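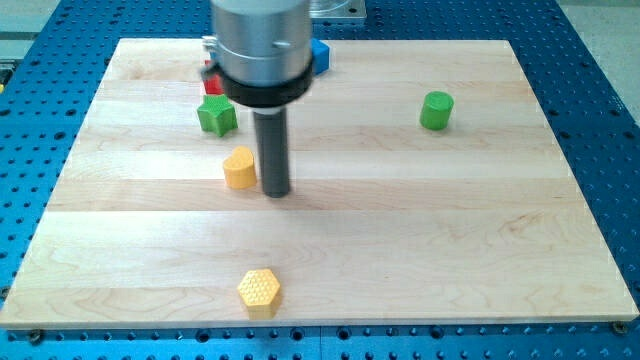
*The maple board and the colored blocks, with the rod just above the wood.*

# Drindine 3: a planner I want to keep using

I've been running Drindine on our small arm for most of October, and I like it enough that I rewrote two of my own scripts to fit it. That almost never happens! It's a motion planning and control package with a Python front end, and what sold me on it is how it handles pushing: no grasping, no fingers, just a straight rod and a bunch of shapes that have to end up somewhere else on a board.

## Setup

Install took one evening, most of it spent on my side (old drivers, my fault). The config is a single text file. You give it the arm model, the tool length and the four corners of the work area, and it builds a keep-out zone from those. I typed the tool length in centimeters the first time and the planner refused to start, with a message that told me which line was wrong and what range it expected. Lovely. Zekik, which I used before, would have let me drive the rod straight into the maple.

## Planning

You write a goal like "green star next to the yellow heart" as a target pose, and Drindine searches over push directions and contact points. With the default 1000 samples it comes back fast enough that I don't reach for my coffee. At 3000 the paths get noticeably smoother, especially when the pieces are bunched up and the rod has to squeeze in between them, and I've left it there.

The part I keep showing people is the contact preview. Before the arm moves you get an overlay of where the rod will touch, which way the block should turn, and how sure the planner is about it. Hearts are a pain, because a push on one lobe spins them, and you can see that coming in the preview and add a second, shorter push on the other side. The cylinder is easy when it stands upright. The hexagon is a joy, you just pick a flat side and go.

## Perception

This is the plug-in called Jõgi, and it's a separate download. It does color and outline together, so two yellow pieces or two green ones don't get swapped as long as their shapes differ. I did have trouble with blocks hiding behind the tool. If only a corner is showing, Jõgi holds the last good pose and fades it over time, and the fade is too quick for my taste. There's a setting for it (`pose_hold`, default 147 frames) and I raised it to 623, which cured the problem on my board. I'd still love a "lift and look" move built in, so I wrote my own in a dozen lines:

```
arm.raise_tool()
scene.refresh()
plan.resume()
```

That's the heart of it, the rest is error checking.

## Logging and replay

Every run goes into one folder with the plan, the joint data and the poses side by side. Replay lets you drag through a run and change the goal halfway, then see what the planner would have done from there. I lost a whole afternoon to this, happily. Edgars Luik's add-on puts the replays into a web page, and it's worth grabbing too.

## What I'd change

- The docs for custom tools stop at the rod and a flat paddle.
- Speed limits are set per plan, and I want them per push.
- Export to Arier format drops the confidence values. Known bug, still open on 11/10/2022.
- The dark theme makes the blue overlay lines very hard to read on a blue table.

## Who should try it

Anybody doing tabletop pushing with a small arm, and anyone teaching it, because the preview makes the planner's choices so easy to talk about. If your work is all pick and place you'll use maybe a third of what's in here. I'm moving on to pushing two blocks at once next, which the release notes list as experimental, and I'll add my settings under this review when I have ones I trust.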